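Bring Back the Sunday-League Goalie Fight Song, and Other Small Hockey Pleas

I have been going to minor league hockey games since I was 8, and I will defend the minor league version of this sport against anyone, any time, in any parking lot. The big league has better skating. Fine. The big league also has a forty dollar plate of nachos and a scoreboard that yells at you for two and a half hours. Give me Drimton on a cold night in December, with the Zamboni running late and the organ player hitting a wrong note in the anthem and sticking with it.

So this is a plea, and it comes in a few parts, and the biggest one is the organ. 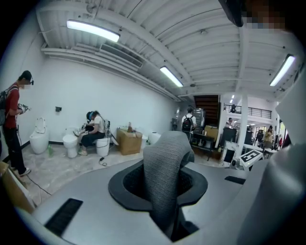
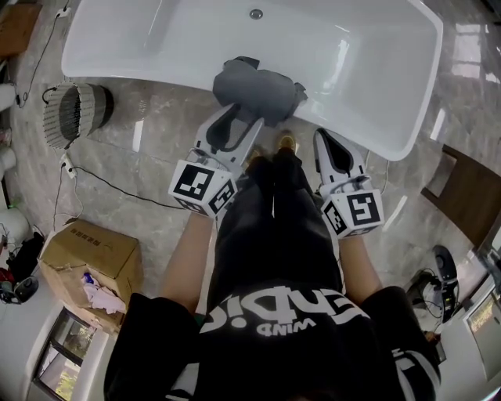 Mirta Aravena wrote to me after my last column that the organ is dead and I should let it rest. Her point was that kids under fifteen hear an organ and think of a funeral, and that the Drimton building only sounds alive when the speakers are shaking the glass. She would cut the organ tomorrow and spend the money on a second goal horn.

I love that letter, I've read it over and over, and I disagree with nearly all of it!

A recorded song doesn't know what just happened on the ice. It starts at the whistle, it plays its twelve seconds, it stops at the drop. The organ player is watching the same game I am. When the other team's defenseman falls down all by himself at the blue line, there is a little tumbling run of notes before he's even back on his skates, and the whole lower bowl laughs together. You can't program that. When we kill off a long five-on-three the organ just leans on one huge chord and stays there until people stand up. I have stood up for that chord with a full cup of hot chocolate in my hand and I have the stained jacket to prove it.

Where Mirta has me is the horn. I'll give her the horn. Ours sounds like a delivery truck backing into a gym. If somebody wants to replace it I will clap for the replacement.

Second part of the plea: leave the fourth line alone.

Every year around the trade deadline the same conversation starts in my section. We need scoring, the fourth line doesn't score, ship them out for a winger. And every year I turn around in my seat and say please watch them for one full period before you say that. Watch number 45 go into the corner. He isn't fast. He has the turning radius of a school bus. But he goes in first, and he comes out with the puck more than you'd think, and when he doesn't, the other guy comes out rubbing his shoulder. Then the top line gets to start its shift in the offensive zone against tired legs, they score, and who gets the cheer? I'm cheering for the bus.

The games against Brabec are where you see it best. Brabec plays that horrible trap, five guys strung across the neutral zone like a clothesline, and the skilled players get so frustrated they start trying passes through three sticks. Our fourth line doesn't care about any of that. Dump it, chase it, hit somebody, do it again. It's ugly and I could watch it for hours. We won the last one up there by 3 and I don't think the fourth line got a single point, and they were the best players in the building.

(I know, plus-minus. I know. Please don't send me the spreadsheet again, Dardo.)

While I'm on the trap, a word to the coaches in this league who think a one-goal lead with thirteen minutes left is a reason to stop playing. It makes me want to throw my hat, and not in the good way. You have a power play that moves the puck like a dream. You have two defensemen who can join the rush. Let them! The best game I saw last season was a 7-6 overtime loss and I walked out of the rink grinning like we'd won the cup. My daughter asked why I was so happy and I told her I'd just seen thirteen goals for the price of a pizza.

Which brings me to the shootout, and I realize I'm going to lose half of you.

I like it. There, it's in print. I know the arguments, and I even agree with a few of them. It's a skills contest glued onto the end of a team game, sure. It's no way to settle a playoff series and I'm glad they don't try. But on a regular night, with the kids getting droopy and the last bus coming, there is nothing like a whole building holding its breath while one skater picks up the puck at center. You can hear the blades. You can hear some guy way up in the cheap seats saying "five hole, five hole" like a prayer. Our goalie does a thing where he taps both posts and then the crossbar and then shakes out his blocker, and by now the whole section behind the net does it along with him. Tap, tap, tap, shake. If you've never seen a grandmother in a parka shake out an imaginary blocker, you haven't been to Drimton.

What I would change is the order. Let the home team choose who goes first after looking at who the other side is sending out. A little chess. A little booing. I'd love it.

Next plea, and this one is for the fans. Stay for the third period.

I get it if you've got work early or a baby on your shoulder. But there are nights when the score is 4-1 going into the second intermission and half my row puts on their gloves and leaves, and I want to grab every one of them by the scarf. Three goals is nothing in this league! The goalies are young and the ice is bad and somebody always takes a dumb penalty at sixteen minutes. I have seen three goals come in under two minutes, with the last one going in off a guy's backside. The people who left had to read about it on their phones in the car. Constanza Herrera and I were the only two left in our row and we hugged like we'd been pulled out of the sea, and before that night we'd never said more than "excuse me" to each other. We've split season tickets ever since.

The building holds 3,000, and it's loud when it's full, so loud the plexiglass buzzes. It's a different place at one-third full. The players notice. They skate out for the third and they look up, every one of them, I've watched them do it. Give them something to look at.

And learn the goalie song! That's the last big one, and I put it in the headline so I'd better get to it. For years there was a song the standing section sang when our goalie got bumped and nobody in stripes did anything. It was to the tune of a polka and about half the words were clean. The visiting bench hated it. It had a part with stomping, and when the stomping got going the dust would come down out of the rafters onto the penalty box. Then the rink put seats in the standing section, the singers got scattered all over the building, and it faded out. One night I heard a single voice start it up behind me, an older man, and he got through a verse and a half alone and sat down. I should have joined in. I didn't know the second verse. I know it now.

So I'm proposing section 8, top rows, any home game. No signup. If our goalie gets run, we sing. Delia has the words written out and she's promised to bring copies, with the worst line swapped for something you can teach a fourth grader. The stomping stays in. I checked on the stomping and I was told the new floor can take it.

A few quick ones before I go back to pretending I watch other sports.

White jerseys at home. I will never be talked out of it. The dark ones are gorgeous and they belong on the road, where you want to look like trouble coming off the bus.

Whoever drives the Zamboni with the fake shark fin on top deserves a raise and a parade.

Pull the goalie earlier. Down two with four minutes left, go get it. What are we saving him for?

Backup goalies should get more starts in January. The starter looked worn out by spring last year and the kid from Grunum had been sitting there on the bench all winter opening the door for people. He opens it very well. I'd like to see him stop a puck.

More afternoon games. A two o'clock faceoff with the little hockey teams all there in their own jerseys, banging on the glass with mittens, is the happiest room in the county.

And if you've never gone, go once this season. Sit low, in the corner, near the boards. You'll miss every goal at the far end, you'll have no idea what the penalty was for, and a guy will get crushed into the glass one foot from your popcorn and you'll hear exactly what he thinks about it. Wear a second pair of socks. I'll be up top, practicing the second verse.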